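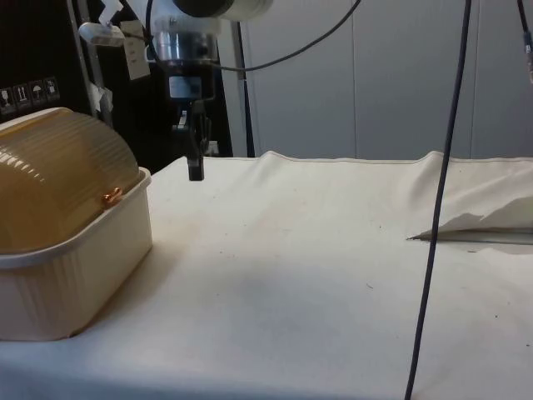 4.2 Gripper comparison on the lidded container

Figure 3. Test cell with the narrow-finger gripper above the cloth-covered table. The ribbed container with the amber lid is at left.

The two grippers, the Lolard narrow-finger unit and the wider Cusine unit, were mounted in turn on the same wrist and driven by the Jirkevard controller with identical gains. Each run began with the fingers pointing straight down and clear of the cloth. The arm then moved to the container, closed on the latch at the front of the lid and pulled. Closing force was limited to 70 N for both units.

Control commands were sent at 1,000 Hz in the first block of runs and 2,000 Hz in the second. The higher rate gave no measurable gain with the Cusine fingers, which slipped off the rounded knob at either setting. With the Lolard fingers it shortened the settling time before contact – an effect also seen in the Woldegiorgis benchmark – but left the success rate unchanged.

Most failures with the Lolard unit came from lateral offset at the approach pose. Folds in the cloth let the base shift under load, and the offset grew over repeated pulls. The container pose was therefore measured again after every failed grasp. Runs in which the cable touched the lid were discarded and repeated.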